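Förderprojekte > Lim > Berichte > Zwischenbericht

Zwischenbericht zum Projekt Lim
Verleihkisten »Küche und Essen« für die Sprachförderung
Empfänger: Ernel, Förderbereich Bildung
Stand: 2024-07-20

1. Stand der Arbeiten

Im Berichtszeitraum wurde der Bestand gesichtet, bereinigt und neu zusammengestellt. Ausgangspunkt waren 74 Einzelteile aus der Altausstattung in Tororham und aus der Nachlieferung von Nisoletti. Geplant sind fünf Kisten, die ab November an Kindergruppen und an Deutschkurse für Erwachsene verliehen werden. Drei Kisten sind inhaltlich festgelegt, bei den beiden übrigen fehlen noch Teile.

Die Sichtung hat länger gedauert als im Antrag vorgesehen. Ein Teil der alten Ware war beschädigt oder ohne Gegenstück, zum Beispiel Deckel ohne Topf. Diese Teile wurden ausgesondert und in der Bestandsliste gestrichen. Die bereinigte Liste liegt der Geschäftsstelle vor.

2. Zusammensetzung der Grundkiste

Jede Grundkiste enthält Geschirr, Küchengerät und nachgebildete Lebensmittel. Vorgabe war, dass sich mit dem Inhalt einfache Anweisungen üben lassen: etwas nehmen, hinstellen, hineinlegen, danebenlegen. Dafür braucht es Gegenstände, die ein Kind mit einer Hand fassen kann, und einige größere, in die etwas hineinpasst.
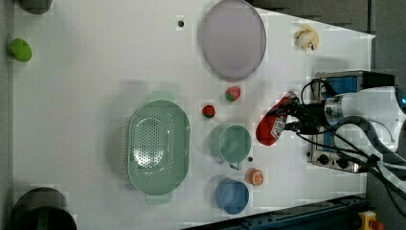

Bei der Auswahl der Teile haben wir auf Wörter geachtet, die in den Kursen früh vorkommen, also Teller, Becher, Banane, Erdbeere, Flasche. Schwieriger ist das Sieb. Das Wort ist kurz, aber viele Kinder kennen den Gegenstand nicht und sagen Schüssel dazu. Das hellgrüne ovale Sieb mit den zwei flachen Griffen wurde trotzdem in die Grundkiste aufgenommen, weil man an den Löcherreihen gut zeigen kann, wozu es da ist. Von den Erdbeeren sind bewusst zwei enthalten, damit Einzahl und Mehrzahl an demselben Gegenstand geübt werden können. Ähnlich verhält es sich mit Grün und Blau beim Trinkgeschirr: Der Satz »Gib mir den grünen Becher« funktioniert nur, wenn auch ein anderer auf dem Tisch steht.

Nicht aufgenommen wurden Messer und Gabeln aus Metall. Das Besteck aus der Altausstattung bleibt im Lager, bis über die Erwachsenenkisten entschieden ist.

3. Ergänzungsteile

Neben der Grundkiste war im Antrag ein Ergänzungsteil »Geräte« vorgesehen. Gemeint sind größere Stücke wie Backofen, Wasserkocher oder Waage. Für Transport und Lagerung gelten hier andere Bedingungen. Ein Minibackofen passt nicht in die Verleihkiste und muss einzeln getragen werden. Für die Kindergruppen kommt er nur ohne Netzanschluss in Frage, für die Erwachsenenkurse ist er beim Wortfeld Kochen nützlich — Tür, Griff, Drehknopf und Glasscheibe kommen in den Kursmaterialien ohnehin vor.

Der Vorschlag der Projektleitung lautet, Geräte nur auf Anfrage mitzugeben und sie im Leihschein gesondert zu führen. Das Gewicht soll auf dem Leihschein stehen.

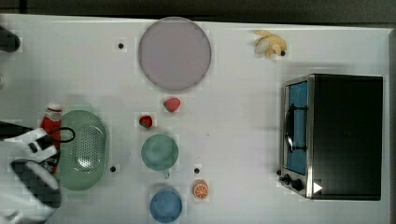
Ernel hat zu diesem Punkt bereits Stellung genommen und gebeten, Geräte ganz aus dem Verleih an Kindergruppen herauszuhalten, auch ohne Netzanschluss. Die Aufsicht sei in den Gruppen unterschiedlich geregelt, und die Fördermittel seien für die Sprachförderung mit Kleinteilen bewilligt worden. Gegen eine Ausgabe an Erwachsenenkurse bestünden »keine Bedenken, sofern der Leihschein angepasst wird«. Wir richten uns danach. Der Leihschein wird bis November überarbeitet, eine Fassung für Kindergruppen und eine für Erwachsene.

4. Erprobung der Übungskarten

Zu jeder Kiste gehört ein Satz von 25 Übungskarten. Auf jeder Karte steht eine Anweisung in einem Satz, auf der Rückseite stehen Varianten. Die Karten wurden am Tisch mit den Gegenständen der Grundkiste durchgegangen. Einige Formulierungen waren mehrdeutig, vor allem bei »neben« und »vor«, wenn die Teilnehmenden auf verschiedenen Seiten des Tisches sitzen. Diese Karten werden neu geschrieben.
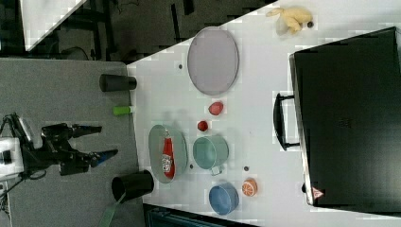

Gut verständlich waren die Karten mit »stehen« und »liegen«. Im Deutschen wird der Unterschied früh gebraucht und lange falsch gemacht, auch von Erwachsenen mit guten Kenntnissen. Mit Geschirr lässt er sich ohne weitere Erklärung zeigen. Der Becher liegt auf der Seite, die rote Ketchupflasche liegt in der ovalen Schale, und die nächste Anweisung verlangt dann, beides hinzustellen. Für »in« und »auf« reicht dieselbe Anordnung. Offen ist noch, ob »Schale« und »Schüssel« auf den Karten nebeneinander verwendet werden sollen. Die Kursleitungen in Tororham haben sich für ein einheitliches Wort ausgesprochen, eine Entscheidung steht aus.

Die Orangenscheibe wird auf den Karten vorerst als »Orange« geführt. »Scheibe« kommt erst in der zweiten Stufe.

5. Mittelverwendung

Aus dem Sachmittelansatz sind noch 816 Euro verfügbar. Davon sollen die fehlenden Teile für die vierte und fünfte Kiste sowie der Druck der Karten bezahlt werden. Das Angebot von Nisoletti für die Nachbestellung liegt vor, das Angebot der Druckerei fehlt noch. Eine Umwidmung zwischen den Ansätzen ist derzeit nicht nötig.

6. Nächste Schritte

— Nachbestellung bei Nisoletti auslösen
— mehrdeutige Karten neu fassen und nochmals am Tisch prüfen
— Leihschein in zwei Fassungen erstellen
— Kisten beschriften, Inhaltsliste in den Deckel kleben

Die Beschriftung erfolgt erst nach der Nachlieferung, damit die Inhaltslisten nicht zweimal gedruckt werden müssen. Der nächste Bericht folgt nach dem Start des Verleihs im November.

Kontakt: Projektbüro Lim, Tororham | © Projekt Lim | Nach oben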